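We use cookies to keep you logged in and to remember which manual pages you've read. Accept all | Manage settings

Zarklow Bench Guide, Section 9: When a Gripper Won't Let Go (or Won't Hold On)

I wrote this section after our two-arm setup dropped the same tiny part over and over for most of an afternoon.
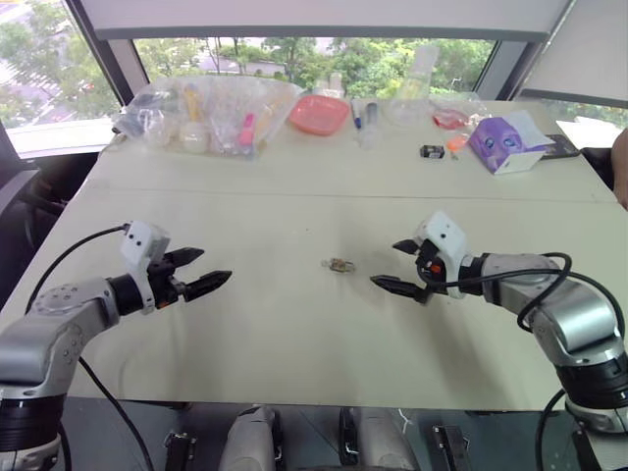

Bongani Mkhize wanted it stated right at the top that you should never reach in to grab a dropped part while the arms are still powered, however slowly they seem to be moving. He's right, and I've done it, and I have the bruised thumb to show for it. So that's rule one, and everything below assumes you're following it.

The fault I'm covering is what we call a stuck handoff. One gripper brings a small part to the other, both sets of fingers are meant to overlap for a moment, and then one side opens. When it goes wrong you get either a drop (the part falls to the table and the arms carry on as if they had it) or a clamp, where both grippers hold on and the arms start pulling against each other. The clamp is the nasty one. The drop is just annoying!

CAUTION: In a clamp, the arms are storing force. If you open one gripper by hand the other arm can jump sideways, and it will go farther than you expect.

Stopping safely

1. Press the pause key on the Juvus controller. If either arm is still moving after you press it, hit the emergency stop and don't think twice.

2. Stand back from the table edge. Leaning in with an elbow on the tabletop feels natural – please don't.

3. Read the grip force for both sides on the status page. If both are above 12 newtons and the part is between them, you have a clamp. Go to step 4. If one or both are at zero, skip to step 6.

4. Choose "Relax arms" and leave it for 30 seconds. You'll see the force numbers drift down. Ours settle unevenly, left first, and I've stopped worrying about that.

5. Open the gripper that was giving the part away, never the one receiving it. Use the slow setting.

6. Back both arms off to the rest position, then cut arm power. Now you can pick up the part.

Note: after an emergency stop you can't do step 4 until you've cleared the stop. Check that everybody's hands are out of the way before you clear it.

Finding the cause

I always go in this order now. I used to start with the software because it was more fun, and I wasted a lot of evenings that way.

7. With arm power off, look at the fingertips. Pointed fingers are great for small stuff but they leave you very little contact, and a bit of skin oil is enough to make a slick part spin out. Wipe them with a dry cloth.

8. Follow each cable from the gripper back down the arm with your fingers. Any loop needs enough slack for the wrist to turn all the way, and not so much that it can snag on a joint. A snagged cable was our real problem, by the way. It tugged the wrist a hair off line only at the end of the reach, so every test in the middle of the range passed just fine (grr).

9. Clear the middle of the table and wipe it down. Smudges and hard shadows can both throw off the part finder when the part is small and shiny.

10. Run the Kocsis grip check at 75 percent speed with a big, dull, easy part. Then try the small one.

11. If the big part passes and the small one doesn't, lower the closing speed before you touch the grip force. Cranking up the force is how we got from drops to clamps in the first place.

CAUTION: Don't turn off the force limit to "see what happens." I know somebody who did, and the replacement fingers took nearly 9 weeks to arrive.

If it still fails after all that, save the log before you restart the controller. The log gets wiped on restart and I'm still grumpy about it.

Reader comments (3)

benchrat: Step 8 fixed mine. Cable was catching on the elbow, only on the far side.

Tilda: Does the slow setting in step 5 exist on the older controllers? I only have open and close.

benchrat: @Tilda it's under Manual, second page.

Related sections
Section 8: Routing Cables on the Cluvthorpe Mount
Section 10: Saving and Reading Logs
Changes to the Grip Check, May update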